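Sunday at the Bottle Table

Hi, Aurelia Sutter again, with another little gallery from our corner of Zedumville. We're still collecting grasping examples for Nirnavia, the learning system that I've been going on about since November. The target for this batch is 494 demonstrations and we just passed 200, so I'm in a pretty good mood!

Each example is one short run. I guide the arm to whatever is on the tray, close the fingers, lift, set it down again and save the run (or toss it, if I bumped something). Bottles are my favorite and also the biggest pain – clear plastic is hard for the cameras, and every brand has its own ridges.
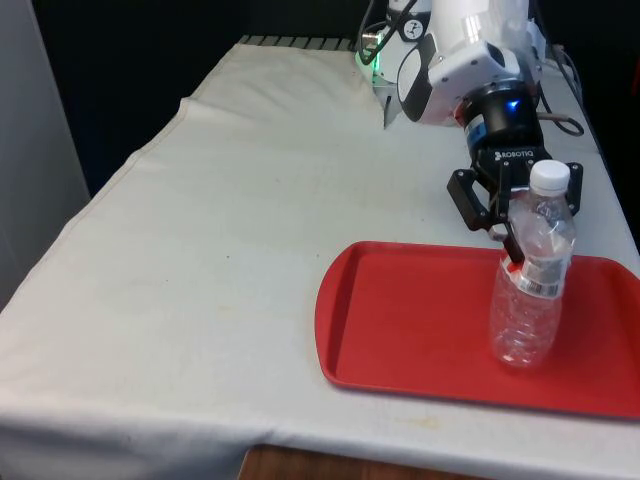

I try to do 40 runs before lunch and then swap objects, partly for variety and partly for my own sanity. After every 16 I move the tray a few inches, so the system doesn't learn that things always sit in the same spot. My first batch had that exact problem, and Gekley (our name for the training computer) happily learned to reach for one patch of table no matter what.

Next up are mugs, then a bag of odd kitchen stuff my sister dropped off. If you have a weird-shaped container you'd like to see in the set, leave me a note in the guestbook – I'm running low on jars.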